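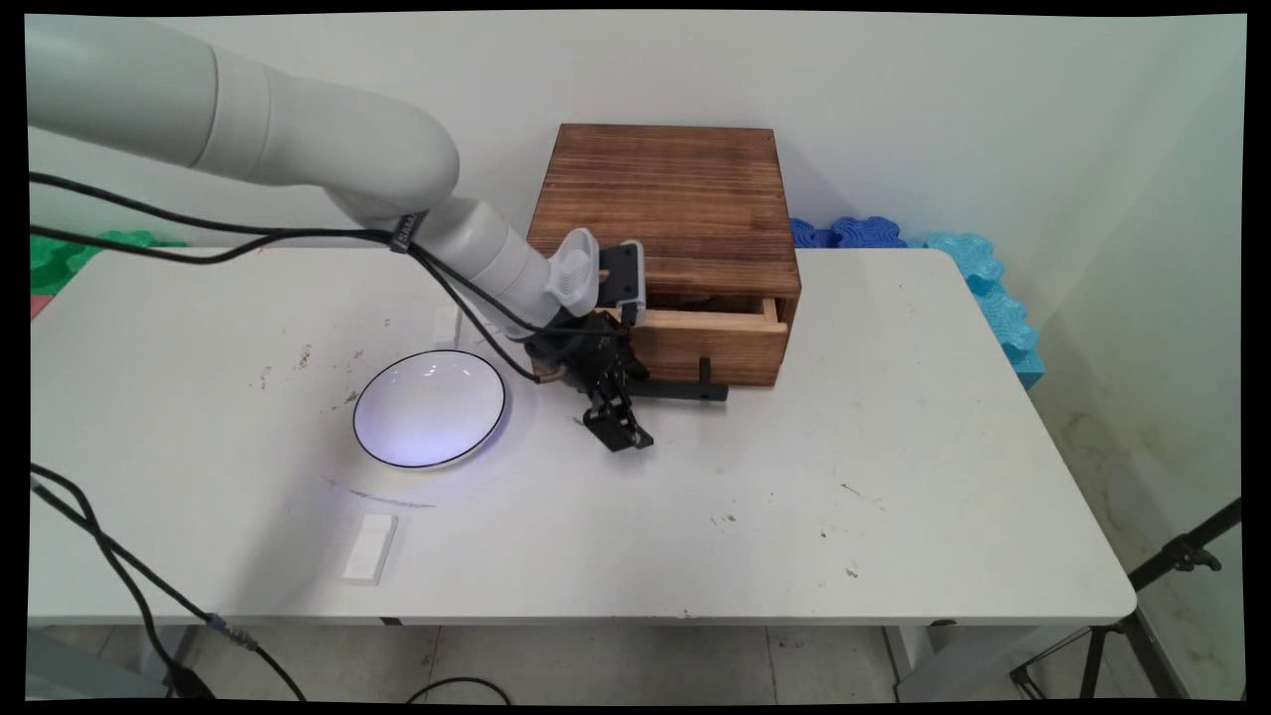 What holds up small traders who wish to sell across a border within a customs union?

In most cases it is paperwork. The tariff may be nil, but the trader must still prove where the goods were made, and the certificate can cost more than the duty it removes.

The Kpodo crossing illustrates the difficulty. A consignment valued at less than 2,000 dollars is entitled to the simplified form, yet the office at Bolledton continues to ask for the full set of documents.
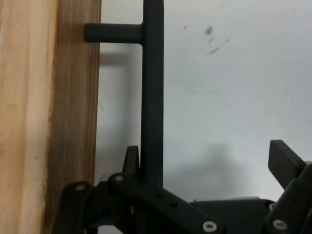 Filed under: Trade and Customs

It is this author's view that the threshold should be raised and the simplified form accepted at every post. The Narkora corridor adopted such a rule last June, and 501 traders have registered under it. Goods there are cleared at 2 windows, one of them reserved for small consignments.

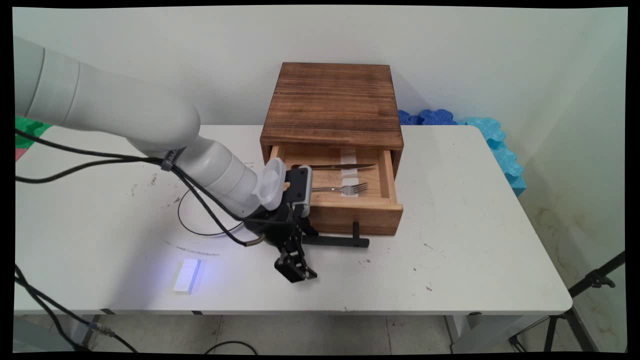

Next steps at Kpodo

The revised schedule lists 52 product lines, most of them foodstuffs and cloth. Comments on the draft may be sent to the Drameo trade office, which will publish the replies it receives.

Posted 3 May 2023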